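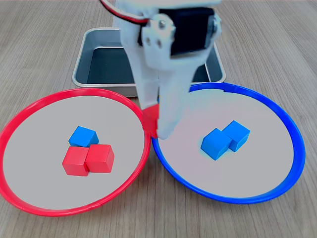
ok so color sorting at the kids table, week 3. finally settled on plates instead of bowls. Bowls tip, cubes roll under the radiator, game over. The red rim plate and the blue rim plate sit right up against each other, and I like that there's a blue cube in with the reds on the red one. More to talk about when something's in the wrong spot

plates are from the Brumar outlet in Rirnberg, 6 in a set, but only two of the colors are any use to me. rest went in the kitchen

cubes: get the ones with the rounded edges. we had sharp cornered ones before and stepping on those in socks, no thank you. also the shiny painted kind chips like crazy

someone asked how many. I put out a handful. The whole tub is 155 and if you dump the whole tub you will be picking up cubes till bedtime, ask me how I know

oh and the metal tray. Baking tray from the thrift place on Emgate, lives behind the plates. everything starts in there and goes back in there. Loud tho. Might put felt in the bottom

next up is yellow and green, need two more rims that match. Brumar only does full sets, of course. if anybody has spare green ones I'll trade you a red, or the 37 puzzle peices that belong to no puzzle

also yes you can do this with bottle caps. did it all of May last year, worked fine, just uglier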